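Start Über uns Kurse Anmeldung Kontakt

Wer wir sind

Hallo und schön, dass du bei uns gelandet bist! Ich bin Dagný Frandsen und leite die Sprachschule Tusine, zusammen mit Gonzalo Pastor. Kennengelernt haben wir uns in einem Abendkurs, in dem wir beide als Vertretung eingesprungen sind (ich für Dänisch, er für Spanisch), und nach dem Unterricht standen wir noch ewig auf dem Flur und haben über Lehrbücher geschimpft. Ein Jahr später hatten wir zwei Klassenzimmer in der Plilleck-Passage und einen Drucker, der nur morgens wollte.
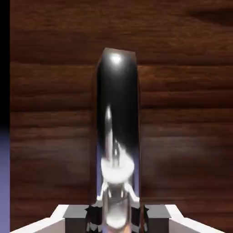 Was wir unterrichten

Spanisch, Dänisch, Isländisch und Deutsch als Fremdsprache. Im Moment lernen 67 Leute bei uns, die meisten abends nach der Arbeit. Isländisch war meine fixe Idee, ich gebe es zu, aber der Anfängerkurs ist inzwischen so beliebt, dass wir ab Dezember einen weiteren aufmachen! Gonzalo macht die Konversationsrunde am Donnerstag, die heißt Manzano, nach der Straße, in der er aufgewachsen ist. Da wird viel gelacht und wenig korrigiert, zumindest in der ersten halben Stunde.

Bei mir geht es etwas strenger zu, ich mag Grammatik einfach. Wer bei mir den Konjunktiv überstanden hat, darf sich aus unserer Leihbücherei etwas aussuchen, über 200 Bände stehen da, von Krimis bis zu Kochbüchern.
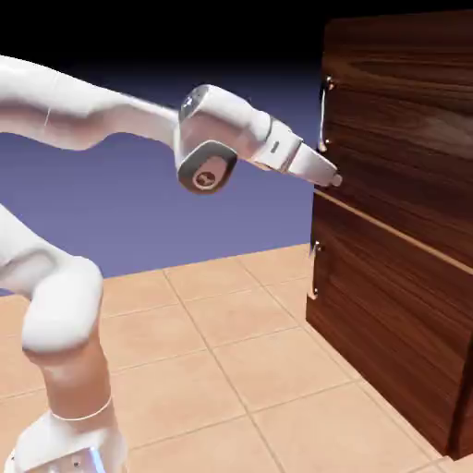 Hausaufgaben gibt es bei uns beiden, aber in Maßen, und wer mal eine Woche nicht dazu kommt, kommt trotzdem in den Kurs. Bitte! Die Vokabeln holt man auch später noch nach.

Wenn du nicht weißt, welche Stufe passt, schreib uns einfach oder setz dich eine Stunde dazu, das kostet nichts.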